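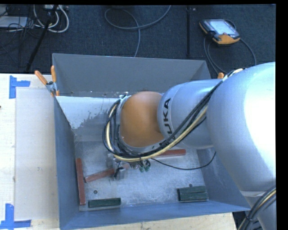 3. Method

3.1 Study setting

The study was carried out in two staff canteens run by the same caterer, Wavow, at the Felus and Baloch sites. Both canteens serve one hot midday meal from a shared central kitchen, so the recipes, batch sizes and delivery times were the same at each site. Diners at both sites carry trays from a single counter and return them to a single hatch. At Felus, serving staff used the standard 302 ml ladle for all sauced dishes and a flat scoop for rice and potatoes. At Baloch, the same tools were used during the baseline period and were then replaced as described in Section 3.3.

3.2 Waste streams

Food waste was divided into three streams. Kitchen waste covers trimmings and spoiled stock removed before cooking. Counter waste covers cooked food that was put out for service and not served. Plate waste covers edible food returned on the tray. Bones, peel, tea bags and paper napkins were taken out before weighing and are not included in any total. Drinks were poured off and were not measured.

The distinction between counter waste and plate waste matters for the analysis. A smaller serving may reduce what is left on plates while increasing what is left in the serving pans, in which case the total is unchanged and the loss has only moved upstream. Earlier work on canteen portions has often reported plate waste alone. We report all three streams separately and as a sum.

3.3 Intervention

After the baseline period, the ladle at Baloch was replaced with a smaller one, and the rice scoop was replaced with a level cup. Diners could ask for a second serving at no charge. A small printed card at the counter stated this in one sentence. No message about waste was displayed at either site, and counter staff were asked not to raise the subject. The central kitchen was told of the change one week in advance and was free to adjust its batch sizes, as it would be in normal operation.

3.4 Weighing procedure

Each stream was collected in a lined tub and weighed at the end of service on a bench scale with a resolution of 5 g. The tare weight of each tub was recorded before service. Where a tub was changed during service, both weights were entered and summed. Weights were written on a paper sheet and copied to a spreadsheet the same afternoon; a second person checked the entries against the sheet. Meal counts were taken from the till.

Waste is expressed in grams per meal served. Second servings were tallied by counter staff but do not count as separate meals. Services with fewer than 100 meals were excluded, as were services at which the main dish was substituted after delivery.

3.5 Diner survey

A one-page survey was handed out at both sites during the last week of the intervention. Of the 1000 forms printed, 563 were returned, and 333 of those came from Baloch. The form asked how hungry the diner had been on arrival, whether the serving was too small, right or too large, and whether the diner had asked for more. It was available in two languages. No names or employee numbers were collected.

Figure 3. Order of measurements at each service: tare, collection by stream, end-of-service weighing, till count, data entry.

3.6 Analysis

The main outcome was the change in total waste per meal at Baloch relative to the change at Felus over the same weeks. We fitted a linear model with terms for site, period and their interaction, and with the main dish as a random effect. Standard errors were clustered by week. Plate waste and counter waste were modeled in the same way as secondary outcomes. Survey answers were summarized by site and were not linked to the weight data.

The analysis plan was fixed on 3 March 2023, before the ladle was changed. Wajid Butt prepared the data file with the site names replaced by codes, and Rizwan Gondal ran the models on the coded file. The codes were opened after the final model had been chosen. Missing weights were not imputed.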